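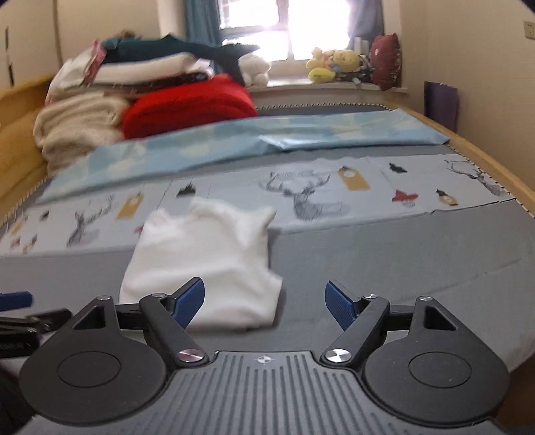 Week 6 notes: Fetal growth scans and what the numbers mean
Reading time: 2 minutes
Print | E-mail

Okay, picking up where we ran out of time on Friday! I promised I'd go back over estimated fetal weight, so let's do that first.

The machine doesn't weigh anybody. It takes measurements of the head, belly and thigh bone and runs them through a formula (there are several, and your clinic picks one). So when a parent hears "525 grams," please remember that's an estimate, and it can be off by a fair bit either way. I like to say the range out loud along with the number. Parents remember it better.

Next, growth over time. One scan is a dot. I get much more excited about two dots, a couple of weeks apart, because then you can see whether the baby is following a curve. A small baby who stays on the same line is a very different conversation from one who is dropping across lines.

Colm Costello asked whether twins get their own chart. Some clinics use one, some don't! Check which one you're looking at before you say a word about percentiles.

For next time: read the Kavanagh handout, pages 2 to 9, and plot the Temombridge practice set. There are 129 entries, so don't leave it until the night before (I know you).

Questions? Stop by Room 200 before class. | Copyright Tenar Birth Education | Back to top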